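Brostance wallet app, 2 weeks in

Tuesday, July 2, 2024

Quick one, I'm on a train. Moved my coins off the exchange and into the Brostance wallet last month, people keep asking in the comments so here goes.

Setup: fine. Seed phrase on paper, PIN, done. Took longer to find a pen. It makes you retype the whole phrase before it lets you in, annoying but good.

Sending: mixed. First transfer out was $77 worth of bitcoin, a test. Went through no problem. Second one sat as "pending" for about 30 minutes with no info at all, no link to the block explorer, nothing. You have to copy the transaction ID by hand and go look it up somewhere else. Come on.

Fees. Three settings, slow / normal / fast. No custom fee. Dealbreaker for some of you, I can live with it.
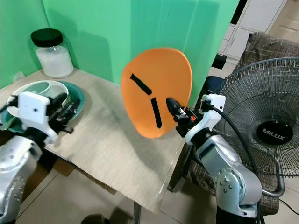
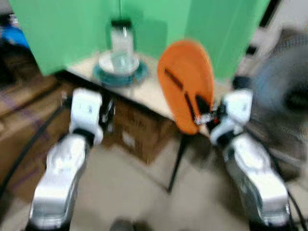 Price alerts are the weak spot. Set one for a 2 percent drop, got it the next morning, well after the dip was over. Usham did this better in February and Usham is a free app with ads. Also the portfolio chart dosen't count coins you recieved, only ones you bought in the app. So my total was off by $103. Not a lot, but it's a wallet, the total should be right.

Support: wrote in about the chart. Florence Landry answered same day, nice, said a fix is on the list. No date.

Would I keep it? For holding, yes. For trading in and out every day, no, stick with Usham or whatever you use now. Skakville review next, still waiting on them to verify my account.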